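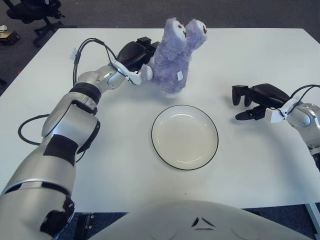 Kocsis

Plirna care label set
Data card, version 4

What it is

600 care labels from soft toys, cushions and small household textiles, typed out by hand, one label per row. The labels came from jumble sales, charity shop bins and people's cupboards. The set holds text only. It was put together to check a claim you see repeated on cleaning sites, that the label is the best guide to how a thing should be washed. I didn't believe it when I started and I am not much nearer to believing it now.

Columns

id - a plain number, with no meaning beyond order of entry
item_type - soft toy, cushion, throw, doll's clothes, other
wash_text - the washing words as printed, spelling mistakes kept
wash_temp - in degrees, blank if the label gives none
dry_text - the drying words as printed
symbols - the symbols written out in words
filling - as stated on the label, never guessed by feel
legible - yes, partly, no
notes - anything that would not fit elsewhere

Blank means the label was silent. It does not mean "not allowed". Two people who tried an early version took it the second way and got some very tidy results that were worth nothing.

Known problems

The symbols and the words often disagree. A label will show a tub marked 30 and then say surface wash only in three languages. Both are recorded and neither is corrected. If you want one answer per item you will have to choose a rule, and please say in your write-up which rule you chose.

"Surface wash only" is used very freely. I suspect that in many cases it tells you what the maker wished to be blamed for and very little about the fabric. The data can't prove that. It can show how often the phrase turns up on items with an all-polyester filling, and you may draw your own conclusions.

Old labels are badly covered. A label that has been through the machine for years fades, and a faded label ends up as "partly" or "no" in the legible column. So the items washed most are the ones we know least about. Any count of washing advice taken from this set leans towards things that were hardly washed at all.

There are 8 rows where the filling on the label looked plainly wrong to the person typing. They are marked in notes and left as printed.

Long-pile fabrics

Labels on fluffy items were typed in a separate batch, in June, and the notes are fuller there. Drying advice is the weak spot. Many of them say nothing on brushing or on keeping the item away from heat, though matted pile is the usual complaint. I would not use the dry_text column for this group without reading it row by row.

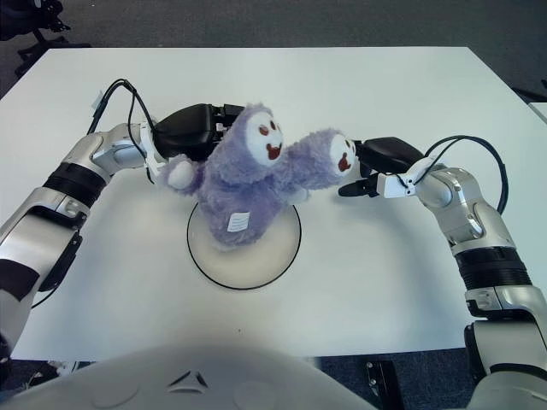

Skaneven wrote back that the set is too hard on makers, that a cautious label costs the owner nothing, and that a ruined toy is worse than a grubby one. Fair enough as far as it goes - but a toy that is never washed has its own costs, and the card should not pretend to settle the matter.

Not suitable for

Deciding how to wash a particular item. Ranking brands - brand names were left out on purpose. Training anything that hands out laundry advice to the public.

Changes

Version 4 splits wash_temp from wash_text and drops the old "safe" column, which came from the Clulero list and could not be traced to any test.

Corrections are welcome if they come with the wording of the label, typed exactly.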